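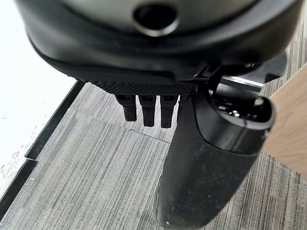

I have a bit of a thing for other people's offices, so when Prellov said they were throwing their doors open for a morning I put my hand up straight away. They're up on the second floor of the Corrigan building, six minutes' walk from Gredlow station if you don't stop for coffee (I stopped for coffee). We were a group of 10, a mix of office managers and people like me who just like a good cupboard.

First impression: light! It's one big open-plan room with long white desks, black chairs and a grey striped carpet that I reckon would hide all manner of biscuit crumbs. The desks have those upright privacy dividers, which I've always been lukewarm on, but these sit low enough that you can still yell across to a mate about lunch.

What I'd come for was the storage. They'd gone for low cabinets in a pale timber look, parked right near the desks, and our host told us there are 69 of them across the whole floor. Imagine the keys! 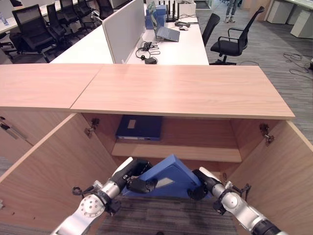
I'm a binder person from way back, so I was pleased to see navy blue ones getting a proper run, lying flat on the shelf. I've always stood mine up, and they always lean, and then the whole row goes over like dominoes. Flat takes up more room but you can grab one without a fight. The light blue folder was a nice colour too, and I've since gone looking for something similar at our local stationer with no luck at all.

Each cabinet has just the one shelf across the middle. I asked whether you could move it and was told yes, up or down, with a bit of swearing. At our place we've got five shelves jammed into something not much bigger and you can barely get your hand in, so I was quietly jealous.

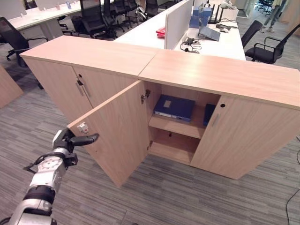 Posted Feb 19, 2020
Written by the Office Manager, Starnano

The other thing I liked was the doors. They open really wide, so you're not reaching around one to get at what's behind it, and the handles are plain silver uprights you can hook a finger through when your arms are full. There are locks as well. Our cabinets at Starnano had locks once, and I couldn't tell you where a single key has got to. 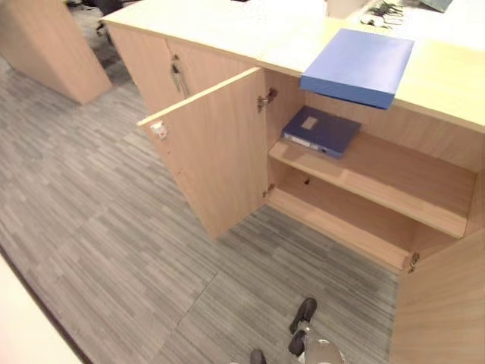
Keys on a proper keychain, then, that's going on my list. So is using the top of the cabinet as somewhere to put a box file down while you sort out the shelf underneath. I do all my sorting on the floor and my knees have opinions about it.

We finished up with tea and a very good lemon slice. They're planning another one in September and I've already asked to be on the list. Bring flat shoes, the lift was out and the stairs are steep.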